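Search news Search Enter keyword

Category: Product News / Print and Design Software

Todell Releases Version 4 of Its Label and Card Design Program

3 February 2023

Todell has released the fourth version of Safavi, its desktop program for designing and printing labels, greeting cards and name badges. The update is available to all registered customers and replaces the edition issued last July. It adds a new method of importing address lists, a revised set of paper templates and a proofing view that displays both sides of a folded card before it is sent to the printer.

The company stated that the release follows a review of requests received through its customer support desk. A total of 2678 requests were read and sorted by subject. The largest group concerned the printing of envelopes and cards from a single list, a task that previously required two separate files and a manual check of the order in which the sheets came out.

"Our customers in schools, parish offices and small shops told us that they were keeping the same names in several places," said Kirsten Kowalchuk, director of products at Todell. "The new import window accepts one spreadsheet and applies it to every item in the job. Any row with a missing field is marked before printing begins, and the customer may correct it there or leave it out."

Lists of up to 3000 entries are supported in the standard edition. The former limit was 400. Customers who work with longer lists may divide them into batches, and the program will continue the numbering from one batch to the next.

The template library has been reorganized by paper size and number of labels per sheet. It now contains 156 layouts, including tent cards, round jar labels and a narrow strip format intended for file spines. Templates saved in earlier versions will open without conversion. Those that use the old double border should be checked, as the inner line is now measured from the edge of the label and may move slightly inward.
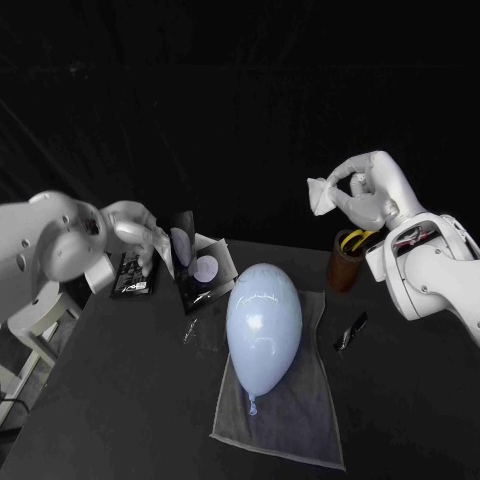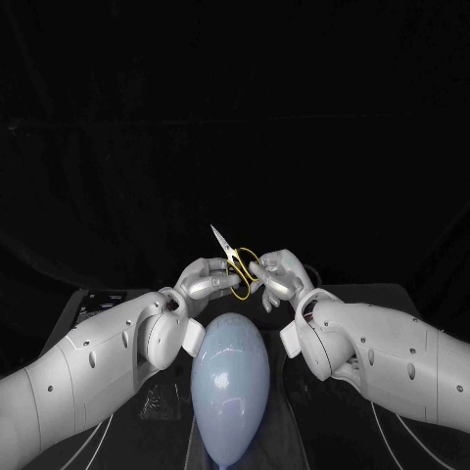 Changes to Card Folding and Proofing

In earlier versions, customers selected a fold type at the start of a project and could not change it later without losing their text. The fold may now be changed at any stage. Text, pictures and background patterns are carried over to the new layout, and items that no longer fit are placed in a holding area beside the card.

The proofing view shows the outside and inside of the card together, with the fold drawn as a dotted line. A separate option turns the inside page by 180 degrees for printers that feed the second side upside down. Wycliffe Mrema, who leads the printing group at Todell, said that reversed inside pages had been a frequent cause of wasted card stock.

"We recommend that customers print one test copy on plain paper and mark the top edge in pencil," Mr. Mrema said. "The setting needs to be made only once for each printer, and the program will remember it."

Barcodes and numbered tickets are handled as before. The text tools have received smaller changes. Curved text can be edited directly on the card, and the list of fonts may be limited to those used in the current project. Spelling is checked in the language chosen for the card, which may differ from the language of the program menus.

Availability and Support

Registered customers may download the update from their account page. Their present license key remains valid and should be entered when requested during installation. Offices that run the program on a shared drive should close it on all computers before the update is started. Saved projects are not removed, although the company advises that a backup copy be made of the templates folder.

Boxed copies will be supplied through Dusberg, the company's distributor, and through its own sales office in Rostham. Customers who ordered a boxed copy of the previous edition and have not yet opened it may exchange it at either location.

Written instructions have been revised by Nomvula Van Wyk and are included in the Help menu. They contain new chapters on address lists and double-sided printing, together with a short guide for those moving from the second version, which is no longer supported. A printed manual will be prepared at a later date.

Questions about site licenses may be addressed to Clifford MacLeod in the Rostham office.

Tags: label software, greeting cards, address lists, templates, software updates

Receive product news by email. Enter your address to subscribe to our newsletter. You may unsubscribe at any time.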